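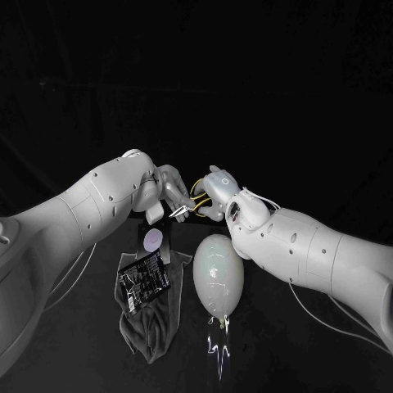
Jukeo Yarn: Frequently Asked Questions

When will my order ship?
I pack orders on Sunday afternoons and drop them off the next morning. If you order on a Sunday after lunch, you might squeak in, but please don't count on it! July is slower, as I'm away for part of it.

How big are the skeins?
Everything comes in 50 gram skeins. Wudari is my chunky wool and Masanja is the sock yarn, so of course you get a lot more length out of a Masanja skein. The yardage is on each product page.

Will two skeins from different batches match?
Close, but I wouldn't risk it on a sweater. I dye in small pots and the blues especially like to wander. Check the batch number on the label (the last big batch of Wudari gray was 833) and if you need more of the same one, write to me and I'll dig through the shelves.

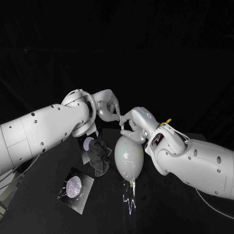 A thin white strip, pinched between fingertips.

Can I machine wash it?
Masanja, yes, on a cool wool cycle. Wudari, please no. I felted a hat I really loved that way and now it would fit a grapefruit. Lukewarm water, a little wool soap, roll it in a towel, lay it flat.

Do you wind skeins into balls?
Sure, just leave a note at checkout. It's free for up to 16 skeins, and past that I'd ask you to email me first so I can set aside an evening for it.

Where did the Weser shawl pattern come from?
I worked it out from a magazine page dated 1865 that I found tucked inside a secondhand cookbook. The original instructions were, um, brief. I rewrote the whole border and added a chart, and it now takes around five skeins of Masanja.

Can I sell things I make from your patterns?
Yes, go for it! Just don't resell the pattern itself, and a mention of Jukeo on the tag would make my day.

What about returns?
Unwound skeins can come back within a month. Once I've wound them for you they're yours, sorry. If something arrives tangled or the color is wrong, send me an email and I'll swap it.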